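Werau Chores: data card

Version 2, 23 January 2024

Summary

Werau Chores is a set of demonstrations of ordinary household and workshop jobs, collected to find out which of them a two-armed machine can learn from people and which it cannot yet do. It covers clearing tables, sorting packets and bottles, folding cloths, emptying shopping bags and, on the shop-floor side, filling parts bins and wiping down benches. The set was put together by the Trenau group. Conversion scripts are kept in the Jaiswal repository and are released under the same licence.

What is in the release

The household part holds 200 episodes and the shop-floor part holds 100. Each episode is one attempt at one job by one person. Failed attempts are kept and marked as failed. Episodes in which the operator stopped to talk or answer the door have been trimmed at the pause and carry the flag "interrupted".

Each episode folder contains the video, the gripper opening over time, the estimated hand path and a short text label such as "clear table" or "refill bin". Labels were written by the operator at the end of the attempt and corrected once by a second reader. Spelling in the labels is British. A few December episodes use an older label list; the file labels_old.txt maps these to the current names.

Intended use

Training and testing of manipulation policies, and comparison of household jobs with shop-floor jobs under one scoring rule. The set is not suitable for measuring speed. Operators were told to work at whatever pace they liked, and some are much slower than others.

Baseline results

We trained one policy on the full set and ran it on the Tromach test bench, with 36 trials for each job. Bin filling was the strongest result. The parts are rigid, the bins do not move and the same grasp works nearly every time. Bench wiping was acceptable on flat areas and poor at corners. Cloth folding failed in most trials, usually at the first pick-up.

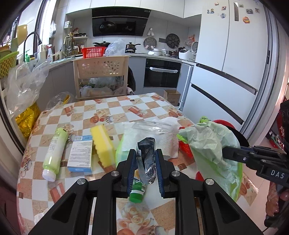

Table clearing remains the hardest household job in the set. The policy has to decide what each thing is, where it can be held and whether something else is lying on it. Soft packaging accounts for most of the errors. A crumpled foil packet held upright between two padded fingers gives no fixed shape to plan against, and a clear plastic bag draped over other things on a patterned oilcloth is easily missed by the depth estimate. Bottles and boxes give far less trouble — the failures there are mostly poor placement.

Known problems

Thin clear plastic is under-labelled throughout. Do not use the object masks to train a bag detector without checking them first.

Gripper opening drifts in long episodes. The script fix_opening.py corrects most of it, but values near full closure should still be treated with care.

Kitchens are over-represented among the household rooms. We have no bathrooms and only a handful of bedrooms.

Scoring

A trial counts as a success if every item named in the job file ends in its target area and nothing has been dropped on the floor. Partial credit is reported separately and should not be added to the success rate.

Changes since version 1

Shop-floor episodes added. Failed attempts restored. Time stamps now start from zero in every folder.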